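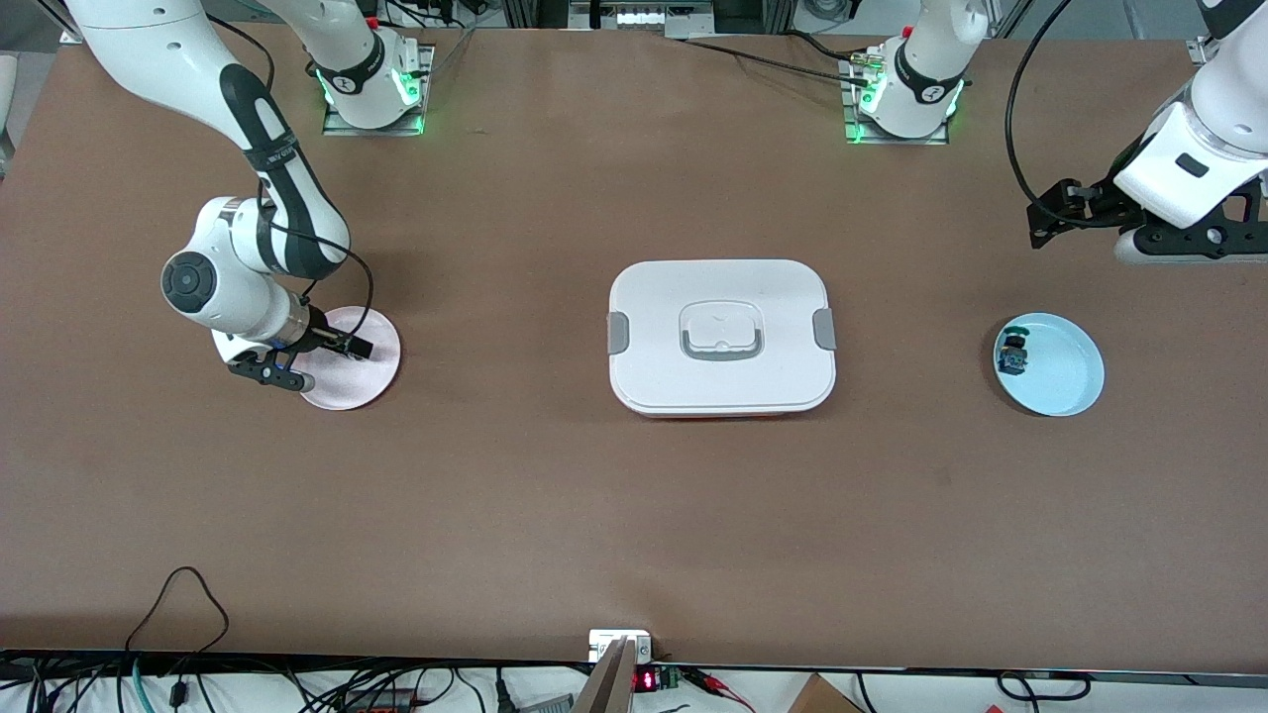
Flinis two-arm table: setup and upkeep notes

This README goes with the Flinis cell, the two-arm tabletop station at Follatlow. It covers how the table is put together, how it is brought up at the start of a shift, what gets checked, and what to do when something drifts. It does not cover the recording software, which has its own README in the plarnari-record folder.

Status: in use. Last revised in December.

Naming

Left and right are always the robot's left and right. If you stand at the near edge and look across at the bases, the robot's right arm is on your left. All config files, cable tags and log entries follow this rule. In the files the arms are called arm_r and arm_l.

"Near edge" is the operator side, where the gray post and the red number display are. "Far edge" is the side with the arm bases.

Hardware

Arms: two white jointed arms, each on its own metal mounting plate by the far edge. Both bases have a ring of green indicator lights.
Grippers: black, one per arm. arm_r has a two-finger parallel gripper. Cables run down the outside of the wrist.
Table surface: smooth brown paper over the tabletop.
Near edge: small white electrical box, gray post, red number display on a green board.
Control PC: under the table, hostname flinis-ctl.
Config: palamarchuk/config/flinis.yaml

Bring-up

1. Clear the tabletop of everything except the paper. Props go on after homing.

2. Check that both E-stops are released. One is on the operator side, one is on the wall by the door.

3. Power on arm_r, wait for it to finish booting, then power on arm_l. Starting both together has tripped the supply twice.

4. Wait for the base lights to go green on both arms. If one stays any other color, go to Faults below before trying to move anything.

5. Log in to flinis-ctl and run palamarchuk up. It should report 2 arms and 2 grippers. If it reports fewer, stop and check the gripper cables first.

6. Run palamarchuk home --slow. Keep a hand on the E-stop. The arms home one after the other, arm_r first.

7. Open and close each gripper fully. Watch the cable at the wrist while you do it. It should keep some slack at both ends of travel and must not get between the fingers.

8. Run palamarchuk check. This moves each arm through 9 stored poses and compares joint readings with the saved values. The result goes to the log automatically.

9. Place the props for the session.

Props

The kitchen set lives in the bin marked PLARNARI K. The basic layout is a row across the middle of the table: pink plate on the robot's right, the white lidded container in the center, light blue plate on the robot's left. The small item goes on the blue plate, toward the center of the table. Latch both gray clips on the container before the first run. Handle lies flat.

Leave the near half of the table clear. The arms need the room when they back out, and props left there have been knocked off.

Wipe plates with a damp cloth and dry them. Do not use solvent on the container lid.

Table paper

Light creases are fine. Replace the paper when it is torn, when it has a stain bigger than a coin, or when it has lifted enough for a fingertip to catch on it.

To replace it, park both arms with palamarchuk park, press the E-stop, and lift off the props. Pull the old sheet toward the near edge. Cut the new one long, lay it matte side up, and tape it on the underside only. Tape on the top surface comes loose and sticks to the plates. Smooth from the far edge to the near edge. Run the check in step 8 again afterward, and redo the table height if the new roll is a different weight.

Cables

Most stoppages on this table have come from cables. The ones to look at are:

Gripper cables. These hang in a loop from the wrist. Too short and they pull at full wrist rotation. Too long and they drag on the table or hook a plate rim. Adjust at the upper clip, never at the connector.

Base connectors on arm_l. Finger-tight plus a small nudge. Do not use pliers.

Near-edge bundle. It runs under the left end of the operator side. Push stray loops back off the paper before a session. They get in the way of the wrist camera view and can be caught on a sleeve.

Gripper maintenance

Every week, with the E-stop pressed:

- Wipe the fingers with a dry cloth.
- Check finger screws for movement. Tighten by hand with the short hex key.
- Look along the gripper cable for flat spots or cracked jacket.
- Write down the cycle count from palamarchuk grip --count.

arm_r had new fingertips fitted at 582 cycles after the first pair was set too low and wore against the table. The approach height in flinis.yaml was raised by 4 mm at the same time. Please leave that value alone unless you are changing fingers.

Faults

Base light not green after boot: power that arm off at the switch, wait a full minute, power on. If it happens again, save the log and do not run the other arm by itself. The two share a stop circuit.

Gripper not found: reseat the cable at the wrist, then at the base. Restart the gripper service only, with palamarchuk grip --restart.

Check fails on one pose: look for a prop or cable in the way, then rerun. Check fails on several poses: redo homing.

Red display blank: check the red and black wires at the board. The arms will still move, but do not start a session.

Shutdown

Remove the props, run palamarchuk park, wait for both arms to stop, then palamarchuk down. Switch off arm_l first, then arm_r. Leave both E-stops pressed overnight.

Changes

Log every hardware change in CHANGES.txt, including paper and cable clips. Old calibration files go to palamarchuk/config/old and are kept.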